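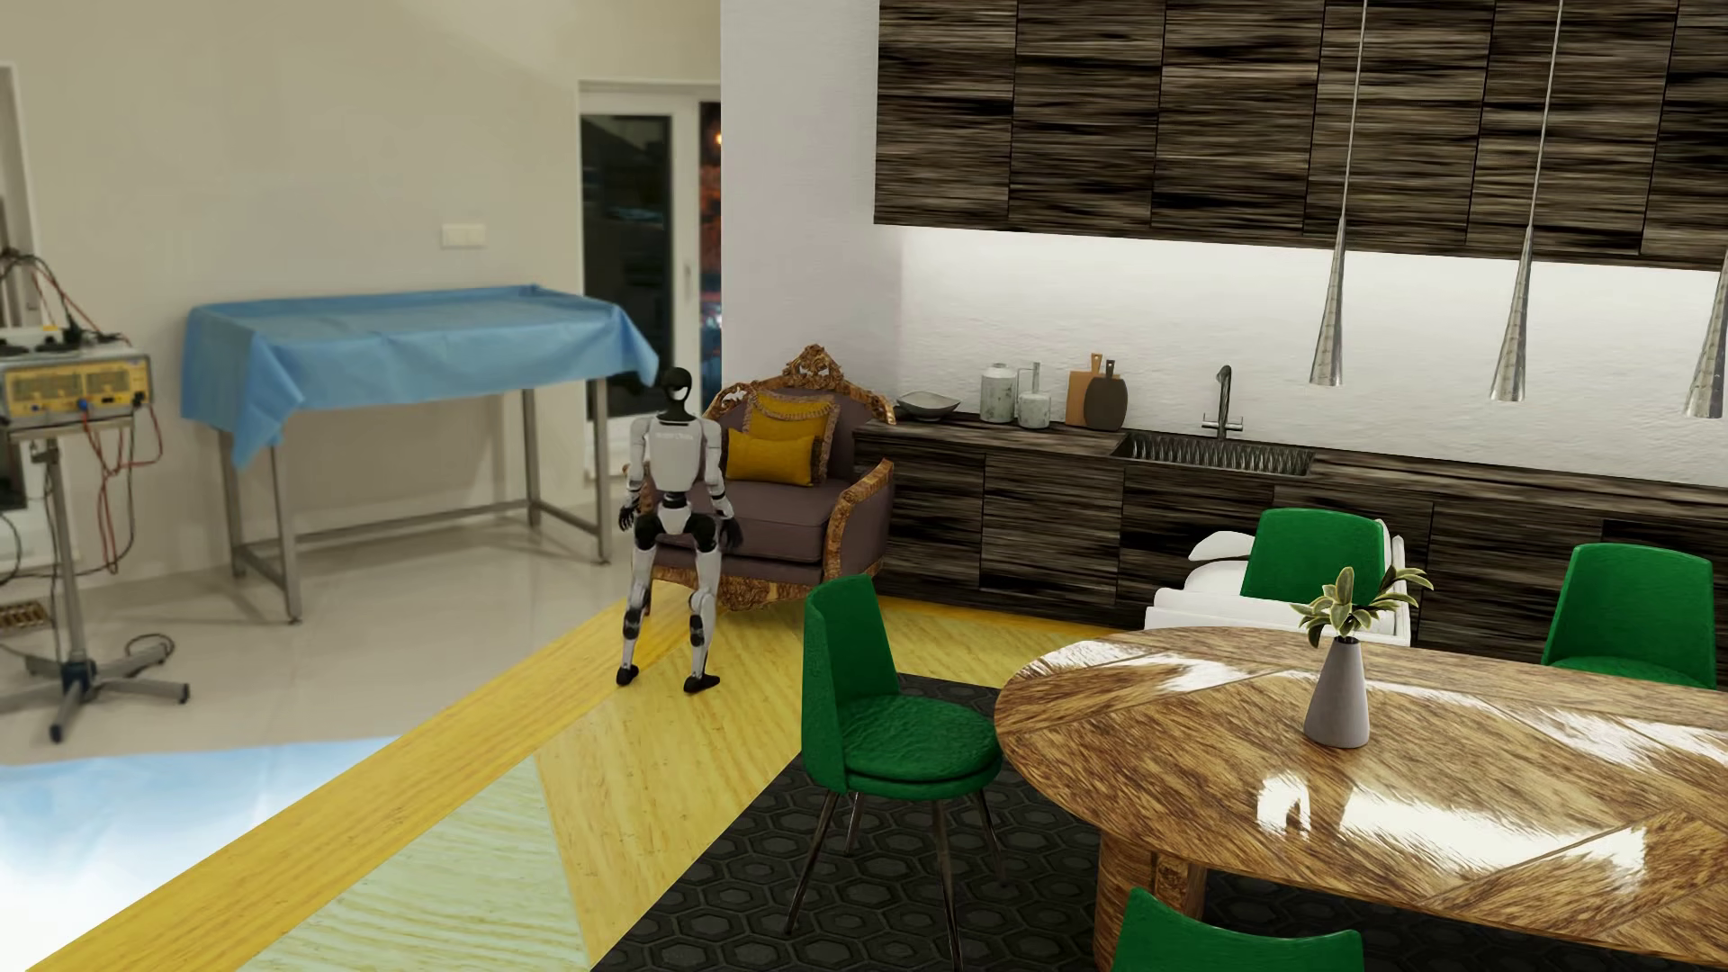
What was variolation, and how was it different from vaccination?

Variolation was the deliberate infection of a healthy person with material from a smallpox case, usually pus or powdered scab put into a small cut in the arm. The person caught real smallpox, in most cases a milder form of it, and was immune afterwards if they recovered. Vaccination, introduced by an English country doctor in 1796, used cowpox, a related disease that is far less dangerous to people and can't turn into smallpox.

More detail from the asker:

I'm putting together a short talk for our local history group and keep finding the two words used as though they mean the same thing. One book I have from the library calls everything before 1900 "inoculation" and leaves it at that. I'd like to know:

Where did variolation come from?
How risky was it compared with catching smallpox the ordinary way?
When did it stop?

The talk is in June so there is no great rush. Sources I can get through a public library would be best. I don't have access to journals.

3 answers

Answer 1 (accepted)
Posted by Tratov

The book isn't wrong, just loose. "Inoculation" was the ordinary English word for the smallpox procedure through the 1700s. "Variolation" comes from variola, the Latin name for smallpox, and writers now use it to keep the older method separate. "Vaccination" comes from vacca, cow. It only got its wider meaning, covering all sorts of diseases, late in the 1800s.

On your first point, the earliest solid written accounts are Chinese, from the 1500s. The method there was to dry and grind scabs and blow the powder into the nose. You will see claims that it goes back to the tenth or eleventh century, but those rest on much later texts, so I'd mention them as tradition and leave it there. In India, parts of Africa and the Ottoman Empire the usual way was through the skin. It came into British practice in the early 1720s after reports from Constantinople. In Boston in 1721 it was tried during an epidemic, on information that came from an enslaved man who had been through it as a child in West Africa.

On risk, the figures usually given are deaths of one to two per cent after variolation and 20 to 30 per cent after natural smallpox. Treat both as rough. Records were kept by people who had a side in the argument, and they didn't all count the same way. The other risk was to everyone else. A variolated person could pass on full smallpox, so a family that had it done and then went to market could start an outbreak. Some towns banned it for that reason, and others required patients to stay in a separate house until the scabs had gone.

Britain outlawed it in 1840. The same act paid for free vaccination of the poor. It carried on elsewhere for much longer, and vaccination teams in Afghanistan and Ethiopia were still meeting people who did it in the twentieth century.

For library books, look under 614 and 616.9 on the shelf, and ask for an interlibrary loan if your branch is small. Mine got me a 351 page general history of smallpox in 4 days.

Comment from Stinico: The preparation is worth a line in the talk too. In England in the mid 1700s patients were often bled, purged and kept on a thin diet for weeks beforehand. Later practitioners dropped most of that and made a much shallower cut, and their results seem to have been better.

Comment from the asker: Thank you, that clears up the wording. I hadn't realised they were contagious afterward.

Answer 2
Posted by Bạch

Agree with the above. A small addition on the Chinese method, as it tends to get skipped over. The scabs weren't always used fresh. Several texts say to keep them for a while first, sometimes carried close to the body for warmth, and to pick them from a mild case. Storing them probably killed part of the virus and lowered the dose. The writers of course explained it differently, in terms of heat and poison in the body.

If your group likes local material, try the old newspapers on microfilm. I went through roughly 80 notices for a colonial port town and found advertisements from doctors offering inoculation with board and lodging included. They listed prices, which people always seem to enjoy.

Answer 3
Posted by Skadau

variolation = smallpox, vaccination = cowpox. Cowpox was the safer one. I think there was a third kind with horses as well but I'm not certain about that.

Comment from Tratov: There was. Horsepox was used in some places, and the vaccine virus used in the 1900s is closer to horsepox than to cowpox. Where and when the change happened isn't settled.

Last edited September 2024
Viewed 178 times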